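The repair bench at Bendedo occupies the back third of the shop, behind the sales counter and a curtain. The man who runs it has worked on leather goods for 20 years and asked that his name be left out, on the grounds that customers would start phoning him directly. He agreed to talk about quilted bags, which make up most of his intake, and about what fails on them.

"People bring in a quilted bag and say the leather is worn out," he said. "Usually the leather is fine. The thread has gone, or the foam under it has gone."

Quilting on a bag flap is a sandwich: leather on top, a layer of foam or batting in the middle, a backing cloth underneath, and a grid of stitching through all of it. The stitch line sits in a valley, which protects it from rubbing. The puffed area between the lines takes the wear. Color goes first at the corners, then along the front edge of the flap.

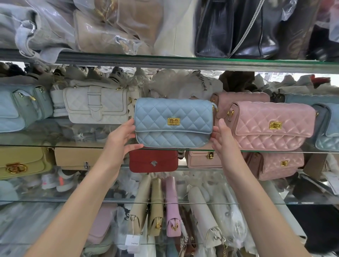
Stitch density was the next topic. He prefers a longer stitch than most buyers expect. A short stitch looks finer on the shelf, but every stitch is a hole, and a row of closely spaced holes tears along the line when the panel is bent. "I have had flaps come in that opened like a postage stamp," he said. "You can't sew that again in the same place. You back it with a strip and glue, and you tell the customer it will show."

He uses bonded polyester from Zomport for most repairs and keeps nylon for strap ends, where some stretch is useful. Cotton thread he will use on request. He does not recommend it.

Foam is harder to deal with. Open-cell foam breaks down with heat and age, and once it has turned to powder the diamonds go flat. Replacing it means opening the lining, unpicking the whole grid, and sewing back through the original holes by hand. He counts the holes before he quotes. On a medium flap there can be 600 of them, and his price for that job starts at $80 with the lining reused.

"Half of them say no at that point, and I don't argue," he said. "It's a slow job and I have to charge for the hours."

Turn locks are the other regular complaint. The plate on the flap is held by small prongs or screws, and the post on the body is fixed through a stiffener. If the stiffener is thin card, the post begins to lean, and the owner forces the catch to make it line up. His fix is a new stiffener cut from 2 mm fiberboard. He changes the lock itself only when the plating has worn through. Replacement locks come from Zuritz, and he orders the size by measuring the cutout in the leather, never the old plate.
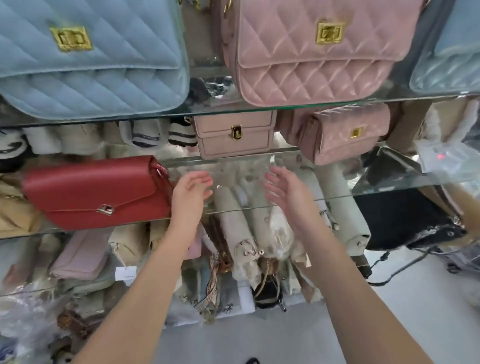 Quilted shoulder bags in light blue and pale pink, with gold turn-lock clasps.

On storage he was brief. Bags should stand upright with paper inside, out of direct sun, and with the chain placed in the interior — a chain left lying across the quilting will press a line into the foam. Pale leather should not touch dark denim or printed paper. For cleaning he uses a barely damp cloth, then a dry one. He stocks a neutral cream from Lim but says a coated leather has little use for it.

December is his busiest month. Anything brought in after the first week is returned in the new year.

Comments (3)

What does he do about the edge paint? Mine is cracking where the flap folds and the shop I tried just painted over it. It cracked again.

Sand the old paint back first, then thin coats, and let each one dry. Painting over a crack never holds.

Wish he had said more about chains. The leather strip woven through mine snapped and I was quoted more than I paid for the bag.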